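3. Encuesta a pescadores y registro de capturas

3.1. Área de estudio y recogida de datos

El trabajo de campo se limitó al embalse de Bratov y al tramo bajo del río Pestano, ambos con pesca recreativa de barbo y lucioperca durante todo el año. La gestión de las licencias es distinta en cada masa de agua. En Bratov el permiso es diario y se compra en la oficina del puerto, mientras que en el Pestano rige una licencia anual que no obliga a declarar capturas. Esta diferencia condicionó el diseño de la encuesta, que tuvo que combinar entrevistas en la orilla con libretas de capturas entregadas a los titulares de la licencia anual.

Se obtuvieron 856 entrevistas válidas. Las libretas se repartieron en marzo, antes de la temporada de mayor afluencia, y se devolvieron 36. La tasa de devolución fue inferior a la que habían descrito Postma y Brinkmann para libretas en papel, y no mejoró con el recordatorio postal. Las libretas devueltas procedían sobre todo de pescadores con muchas salidas anuales - un sesgo conocido en este tipo de registro - y por ello se analizaron por separado.

Las entrevistas se hicieron al final de la jornada, en los accesos con aparcamiento. A cada pescador se le preguntó por las horas de pesca, el cebo, el número de piezas retenidas y devueltas y el tipo de anzuelo. Cuando había piezas retenidas se midió la longitud total con ictiómetro, siempre con el consentimiento del pescador. Los peces devueltos no pudieron medirse, y su talla se anotó según la estimación del entrevistado.

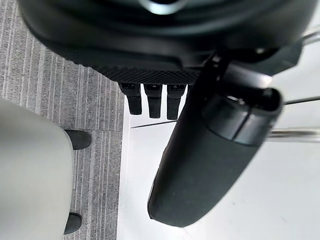 Figura 2. Pinza negra de tres dedos.

3.2. Tratamiento del esfuerzo de pesca

El esfuerzo se expresó en horas por caña. En Bratov está permitido pescar con dos cañas a la vez, y una parte de los entrevistados declaró las horas totales sin indicar cuántas había usado. En esos casos se asignó una sola caña, lo que tiende a sobrestimar la captura por unidad de esfuerzo. Cheung propuso corregir este efecto con la media de cañas observada en los recorridos de conteo, pero en nuestro caso los recorridos no cubrieron las primeras horas de la mañana y se prefirió no aplicar la corrección.

Las jornadas sin captura se mantuvieron en el análisis. Su exclusión, frecuente en los registros voluntarios, habría elevado la captura media en los dos lugares, con mayor efecto en el Pestano. Se descartaron en cambio las entrevistas de pescadores que llevaban menos de media hora en el agua y las de los participantes en concursos, cuyo comportamiento no es comparable con el de una salida ordinaria.

3.3. Fiabilidad de las tallas declaradas

Para valorar el error de las tallas declaradas se pidió a una parte de los pescadores que estimaran la longitud de una pieza retenida antes de medirla. Las estimaciones superaron a la medida con más frecuencia en la lucioperca que en el barbo. El exceso fue mayor en los ejemplares próximos a la talla mínima, donde un error de 6 cm basta para clasificar como legal un pez que no lo es. Mai obtuvo un patrón parecido en la laguna de Druncombe, aunque allí el intervalo de tallas era más estrecho.

No se encontró relación entre el error y los años de experiencia declarados. El tipo de anzuelo tampoco mostró efecto sobre la estimación, si bien influyó en la proporción de peces devueltos: quienes usaban anzuelo sin muerte devolvían más piezas, en parte por normativa y en parte por costumbre. La entrevista no permitía separar ambas causas. El cuestionario modificado que se emplea ahora en el canal de Albers incluye una pregunta específica sobre este punto, y sus resultados se tratarán en otro trabajo.

Compartir (36) · Comentarios (2)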